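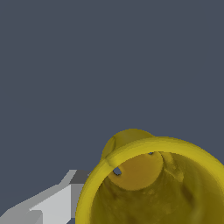 Search this site Go

Filed under: Robots, Opinion, Things That Broke

I love a good failure, and the Flillen mug problem is one of the best I've run into all year!

The short version: a team at Brisolthorpe had a simulated arm learning to pick up a yellow mug. It did beautifully, 200 trials in a row. Then somebody opened the mug model and found holes in it, tiny gaps in the mesh near the handle. The contact solver treated a gap as a place to hook a finger, and the arm had learned to hook it. Give it a sealed mug and it dropped 29 out of 54. Their report came out in October and I have read it 3 times.

Plenty of people took this as proof that simulation is a toy. I think they have it backwards. A bad grip in software costs an afternoon, and the same grip near a person's hand (or a full cup of coffee) costs a lot more.

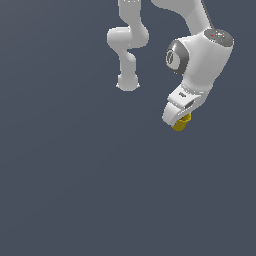 Two simulated arms, one with a yellow object at its gripper.

What bothers me is how long the bug sat there. Lorente, the checking tool most of us use, looks at joint limits and collisions between links. It never looks at the props. Fakumitz does, and it's slow and ugly and I adore it. Run it on every cup, box and spoon before you train anything, and publish what it finds, even the embarrassing bits.

I'd happily read a hundred more reports like this one.

Contact | Copyright Flillen Notes | Back to top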